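Burnberg Paper & Card Crafts Forum
General chat > Techniques and troubleshooting

Thread: Which way does the grain run? (and does it matter for a first book)

marrowfat_jen
Posted in August

Hello all, long-time reader, first proper post. I've finally started on the little hardback notebooks I promised my nieces and I'm in a muddle about grain direction. The pages won't lie flat, the covers have gone slightly banana-shaped, and my husband says they look "characterful", so you can imagine. I bought a ream of the Trekov cartridge, cut it down on the kitchen table and folded it whichever way wasted least. Is that where I've gone wrong? I've got 30 sheets folded already and I'd be sorry to bin them.

oldpressman
Yes, I'm afraid that's very likely your trouble, Jen, but don't bin anything! Paper fibres mostly lie one way, and a fold along them is happy while a fold across them sulks for ever after. In a book you want the grain running head to tail, parallel to the spine, in the pages and the boards and the endpapers and the covering paper too. I was taught this at Birnton tech by a man who would snap your board in half if you got it wrong, and I have never forgotten it. Keep your cross-grain sheets for a single-section pamphlet, sewn through the fold. They'll be a touch springy but perfectly usable.

tilly_in_the_loft
Welcome Jen! Your banana covers may be the board rather than the pages, or the paste. If the covering paper stretches when it's damp and then pulls back as it dries, the board goes with it. Line the inside with something of similar weight and leave it under a pile of heavy books overnight — longer if you can bear it. I never can, I always peek.

marrowfat_jen
Oh you are kind, both of you. So how do I tell which way the grain goes when it's just a plain white sheet? The wrapper has gone out with the recycling.

Danang Raju
Lots of ways, and everyone has a favourite, so brace yourself for an argument. The tear test is the one most people meet first: tear a strip each way, and the tidier, straighter tear is with the grain. Then there's the damp test, where you wet a small square and watch it curl, and the axis of the curl is your grain. I use the damp test for anything thin, particularly Sinaga tissue, which tells you nothing at all in the hand. Write a pencil arrow on the offcut and keep it with the pile, or you'll be doing it again on Sunday.

oldpressman
I can't agree about tearing. It spoils a sheet, and half the modern papers tear like an old curtain whichever way you go. Bend it! You need no water, no waste and no waiting.
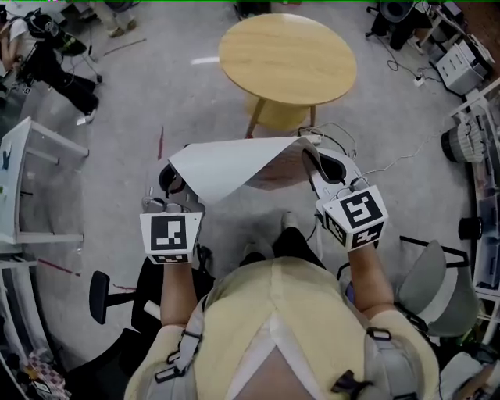
Bending is what I show beginners, and it does want a little patience the first few times. Take one sheet, well away from the pile, and don't crease it. Hold it by two opposite edges and bring them towards each other until the middle rises in a curve, the way the white sheet has come up into an arch over the grey carpet there, and pay attention to how hard it pushes back. Then turn it a quarter and do the same again. The direction that gives more easily has the grain running along the length of the tunnel, if you see what I mean. With board you lay it on the table and press one half over with your palm, and the difference is plain as day.

tilly_in_the_loft
It's plain as day to you, with your years at it! I can never feel a thing with a single sheet of ordinary copier paper, and I've been binding since my eldest was in nappies. A bigger sheet helps. So does cutting a perfect square, otherwise the long side always seems floppier and you fool yourself. I still like a little tear off the corner.

oldpressman
The square is a fair point and I should have said it. I'll not budge on tearing, though.

Danang Raju
We had this same quarrel in thread 656, Jen, if you fancy a long read with a pot of tea. There's a good table of common papers near the end, though a few have changed since then. The Trekov, for one, used to come long grain in every size, and my last packet didn't.

marrowfat_jen
Well, I've had a lovely evening bending paper and being laughed at. I made squares as Tilly suggested and I really could feel it! My pages are cross-grain and so are the boards, but the covering paper was right by pure luck. I'm going to do 3 pamphlets with the folded lot and start the hardbacks afresh. Would you paste or glue for the covers?

tilly_in_the_loft
Half and half, mixed. It gives you time to shift things about and doesn't soak the paper as much as plain paste.

oldpressman
Paste. But start a new thread for that one, please, or we'll be here till Christmas.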